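Odds and ends box

An odds and ends box is a small open container in which a household keeps minor objects that have no fixed place of their own. It is the portable counterpart of the kitchen drawer used for the same purpose, and is known in different homes as a bits box, a tidy box or a catch-all. The container is often a shallow cardboard box or lid left over from packaging.

Contents

The contents vary from one household to another. Common items include charging cables, adapters, small torches, loose lids, parts of toys, clips, keys and natural objects such as shells, nuts and pebbles. Items are usually small enough to be held in one hand. Medicines, button batteries and sharp tools are normally kept elsewhere.
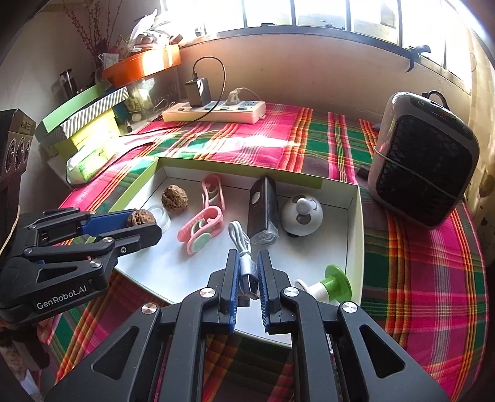
Cables are the items most likely to tangle with the rest. They are usually coiled and held with a tie, or moved to a separate bag. Power strips and larger adapters are too bulky for most boxes and are stored beside them or in a cupboard.

Form

A low wall allows the contents to be seen and reached without tipping the box out. White interiors are preferred by some users, as dark objects show up well against them. Cardboard is light and easily replaced, but softens if damp and tends to split at the corners. The Swedish storage firm Skasodora sold a folding card version, 27 cm long and 19 cm wide, designed by Alvar Öberg. It was withdrawn on 06/03/2022 and replaced by a plastic tray named Kirine.

Sorting

Sorting is generally done on a flat surface covered with a cloth, which stops round objects from rolling and protects the table from scratches. The objects are taken out, grouped by use and put back one at a time, with taller pieces towards the rear.

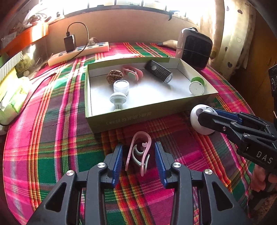

Walnuts and other whole nuts kept for decoration should be dry before they are stored, and are best checked each November for insect holes. Plastic pieces can be washed in warm soapy water. In Household Storage in Small Flats, Teguh Wibisono advises emptying the box every 5 weeks and discarding any part that cannot be matched to an object in the home.

See also

Junk drawer
Sewing box
Toy storage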